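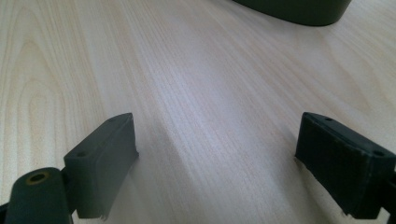 Lastlow 338 硬蜡油 木桌面用
哑光 / 半哑光
净含量716毫升,铁罐,带内盖
编号338,老客户直接报编号就行

现货。哑光多一些,半哑光剩得不多,下单前先问一句。

适合:餐桌、书桌、工作台、柜台面、搁板。室内用。户外不行,别问了,晒一个夏天肯定发灰。

浅色木头用哑光最稳,颜色变化小,上完还是原来那个白净的样子。深色木头两款都行,半哑光会显得纹路深一点。想要镜面那种亮的请看 Derkach 清漆,那边另有页面。

怎么涂
先砂,180目起,240目收。不要砂太细,砂到400目油就吃不进去了。
灰擦干净,吸尘器走一遍再用微湿的布抹。
罐子摇匀,倒一点在白垫子上,顺着木纹推开,薄。真的要薄。
等十五分钟,干布把浮油全部收掉。
隔夜,第二遍,一样的做法。2遍够了,第三遍只会发粘。
端头和边角吃油多,多补一次。

干燥时间:室温表干六小时,轻放东西要等一天,放热杯子等一个星期。冬天更久,屋里没暖气的话翻倍算。

注意!擦过油的布不要团起来扔垃圾桶,会自己热起来着火。摊平晾在室外,或者泡水里再扔。每次都要这样作。 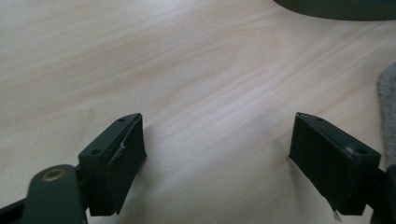

Ircombe,三月
新一批到仓。罐盖换了,旧的那种撬两次就变形,退换的人不少,现在是旋盖加内塞。配方没动。标签上中文说明重新排过,字大了一点,原来那版印得太小,Liudmyla Koval 那边仓库的人都说看不清。

上一批还有少量旧盖的,介意请备注“要新盖”。不备注随机发。

价格没涨。整箱六罐的有折扣,写邮件问 Analyn Javier,电话也可以,下午三点以后比较好找人。

配件(另购)
白色百洁垫,一包五片
Fetia 无绒擦布,卷装,每卷1,000张,可撕
砂纸组合 180/240
小铁铲,开旧盖用,新盖用不着

常见问的
能不能盖在旧清漆上?不能。要砂到露木头,不然油浮在面上永远不干。
贴皮的桌子呢?可以,但是砂的时候手轻,皮很薄,砂穿了没办法补。电动砂机就别上了,手砂。
有味道吗?头两天有,开窗。一周左右散掉。
水渍印怎么办?局部240目轻砂,补一遍油,边缘推开一点就接上了。这是硬蜡油比清漆省事的地方,不用整张重做。
咖啡、红酒:及时擦没事,放过夜不敢保证。
日常清洁?拧干的布。不要用带漂白的东西,也不要用钢丝球。 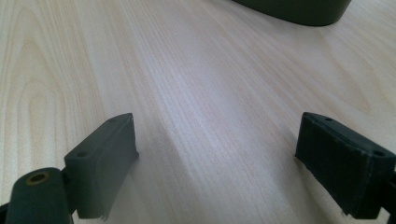 浅色木桌面,顺纹看。

储存:拧紧,立放,避开暖气。开罐后半年内用完,表面结皮的话挑掉,底下的照样能用。剩得少了换小罐装,空气少一些结皮慢。

运费按重量,偏远地区另算。液体不走空运,收货会慢几天,急用的请提前定。漏罐拍照发过来,当天补。

颜色小样可以寄,哑光半哑光各一片,邮费自付。不同木头上出来的效果不一样,最好在桌子背面先试一小块再说。

相关:Lastlow 木皂,Derkach 清漆,Fetia 擦布散装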